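Prirnwood Herent 3
Grasp and trajectory software for parallel-jaw tools

Overview
Herent is a software package that turns wrist-camera video and jaw position data into trajectories a robot arm can follow. It covers time alignment, object segmentation, grasp labelling, path smoothing and export. It runs on a Linux workstation and needs no connection to the arm until the final export is tested.

Version 3 replaces the older grasp detector with a new contact model and adds support for two-handed recordings. Projects made in version 2 can be opened but not saved back to the old format.

What is included
Herent Core: alignment, segmentation and the project browser.
Herent Plan: inverse kinematics, collision checks and speed limits.
Herent Bridge: export to the Zurko controller format and to plain CSV.
Command-line tools for batch work.
One year of updates.

Inputs
Video at 25 frames per second or higher, one stream per gripper. Jaw opening must be logged with a timestamp on the same clock as the video, or with a shared sync event at the start of the take. Pose can be supplied from an outside tracker or estimated from the video by the software. Estimated pose is less reliable where the view contains large plain surfaces, and the affected parts of a take are flagged in the timeline.

Processing limits
A project may hold up to 3000 takes. Longer sets should be split before import. Segmentation runs on the graphics card. All other stages run on the processor and can be queued overnight. Memory use depends on take length and on the number of objects kept in the mask list.

Two-handed takes
Each gripper is treated as a separate tool with its own camera, jaw log and frame of reference. The software solves for the offset between the two once per take and holds it fixed. If one tool leaves the other's view for more than 40 frames, the offset is carried forward and marked as unverified.

Grasp labelling
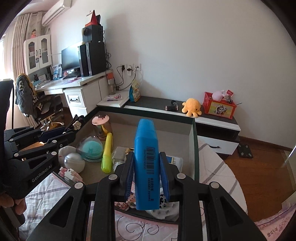 The contact model labels a grasp from three signals: jaw opening, pad outline and the motion of the object mask relative to the tool. Thin, flat-sided objects are the usual test of it. With a blue highlighter upright between blue finger pads, colour alone gives a poor boundary, so the mask edge is weighted towards shape and the printed barcode label is used as a tracking patch. The second gripper at the left is masked as a tool and kept out of the object list. Small items in the storage box underneath are kept as obstacles for the planner until the user removes them from the list.

Labels can be corrected by hand in the timeline. A correction applies to the selected take only unless "Propagate" is ticked.

Known limits
Clear plastic is often missed by the segmenter and should be outlined by hand. Soft objects are planned as rigid bodies. Export of two-handed takes to CSV writes one file per tool.

Licensing
Licences are sold per workstation. A floating licence is available for sites with 3 or more seats and requires the Bhattacharjee licence server, supplied with the installer. Version 2 licences are accepted for upgrade until 2nd June.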